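Spendenbriefe für kleinen Förderverein: lohnt sich ein externer Dienstleister?

Eingestellt von Nartey am 15. März in Vereine & Fundraising

Hallo zusammen,

wir sind ein Förderverein mit 46 Mitgliedern (Schwimmbad, Ortsteil von Inden) und haben bisher jedes Jahr im Dezember selbst einen Brief geschrieben und im Ort verteilt. Da kam immer etwas zusammen, aber es reicht nicht mehr, die Pumpe muss neu. Jetzt hat sich eine Agentur namens Rerkach gemeldet, die uns Adressen, Texte und Versand aus einer Hand anbietet. Verlangt werden 15 Prozent der Einnahmen plus eine Einrichtungspauschale von 1864 Euro. Die Dame am Telefon war sehr nett und sprach von einer "garantierten Rücklaufquote von 9 Prozent".

Ich bin da misstrauisch, unser Vorsitzender ist begeistert. Hat jemand mit solchen Angeboten Erfahrung? Und ist eine Provision auf Spenden überhaupt erlaubt? Im Vertragsentwurf steht außerdem, dass die Adressen der Spender "beim Auftragnehmer gepflegt werden". Ich weiß nicht, was ich davon halten soll.

Danke schon mal
Nartey

Baoshan Xiong

Neun Prozent bei fremden Adressen? Das glaube ich erst, wenn es jemand unterschreibt und bei Nichterreichen Geld zurückzahlt. Frag genau das schriftlich an, und zwar mit der Frage, worauf sich die Quote bezieht. Auf alle verschickten Briefe? Auf die zugestellten? Zählt eine Rückfrage per Mail schon als Rücklauf? Ich habe in zwei Vereinen solche Zahlen gesehen, und beide Male waren am Ende die eigenen Mitglieder mitgerechnet, die sowieso gespendet hätten.

Zur Provision: Verboten ist das meines Wissens nicht pauschal, aber gern gesehen wird es auch nicht, und bei der Gemeinnützigkeit kommt es darauf an, dass die Kosten in einem vertretbaren Verhältnis zu dem stehen, was beim Zweck ankommt. Klärt das vorher mit eurem Steuerberater oder direkt beim Finanzamt. Auf die Auskunft der Agentur würde ich mich nicht verlassen, die will ja verkaufen.

Mich stören an dem Angebot vor allem die Kosten, von denen du nichts schreibst. Porto, Druck, Adressmiete: Ist das in der Pauschale drin oder kommt es obendrauf? Lasst euch eine Beispielrechnung geben, in der der Brief ein Flop wird. Wenn sie die nicht liefern wollen, wisst ihr Bescheid.

Und die Adressen: auf keinen Fall abgeben. Wer euch spendet, steht in eurer Liste. In den Vertrag gehört, dass der Dienstleister nur in eurem Auftrag verarbeitet (also ein ordentlicher Vertrag zur Auftragsverarbeitung) und nach Ende alles herausgibt und löscht. "Gepflegt werden" ist Gummi.

willard

Wir haben es gemacht, andere Firma, und ich würde es nicht wieder tun. Der Brief war glatt und klang nach niemandem von uns. Zwei alte Spenderinnen haben angerufen und gefragt, ob das Betrug sei. Haustürsammlung und Flohmarkt bringen bei uns mehr. Setzt euch lieber einen Nachmittag hin und schreibt selbst, mit dem Kostenvoranschlag für die Pumpe dabei, dann sehen die Leute, wofür. Ob der Flohmarkt bei euch auch läuft, weiß ich natürlich nicht, bei uns ist die Lage direkt an der Bushaltestelle.

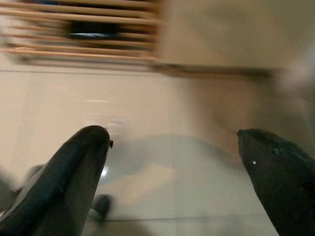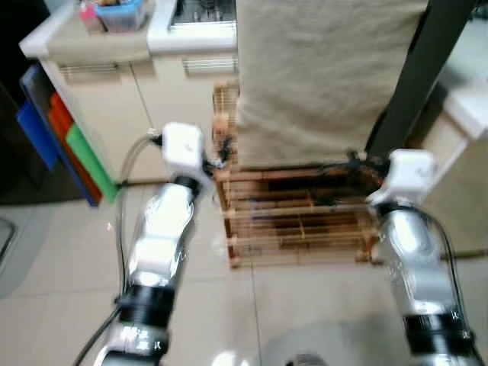
Was ich noch vergessen hatte: Kündigungsfrist anschauen! Bei uns verlängerte sich der Vertrag von selbst um ein Jahr, und das stand irgendwo im Kleingedruckten auf der Rückseite. Unser Kassenwart hat es gemerkt, als die zweite Pauschale abgebucht war. Also auch keine Einzugsermächtigung geben, nur auf Rechnung zahlen. Und wenn der Vorsitzende unbedingt will, dann soll er wenigstens zwei Vereine nennen lassen, die schon Kunde sind, und dort selbst anrufen. Ein Lob auf der Webseite der Agentur ist für mich kein Beleg.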